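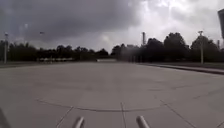
Pavement Materials Group, Department of Civil Engineering, Flerkport

Figure 2. Concrete slabs with straight joints and one long curved joint.

4.2 Joint layout and the problem of curves

Concrete shrinks as it cures, and it will crack whether or not anyone has drawn a line for it. The purpose of a joint is to persuade the crack to happen somewhere tidy. On rectangular slabs this works well enough. Curves (Figure 2) are where the drawings get optimistic.

We surveyed 637 slabs at the Grulov and Kyei yards over 9 months. Slabs that met a curved joint at a sharp angle had corner cracks far more often than their square neighbors, a result that will surprise no paving crew. The design manual used at both yards gives curves five sentences, two of which refer the reader to a table that was dropped in an earlier edition.

Joint sealant was a separate disappointment. Crews at Kyei resealed in March, before the slabs had warmed – the contract said March – and the summer readings had to be treated separately. Crack widths were logged in Skilora and checked by hand with a feeler gauge, and where the two disagreed we kept the gauge reading.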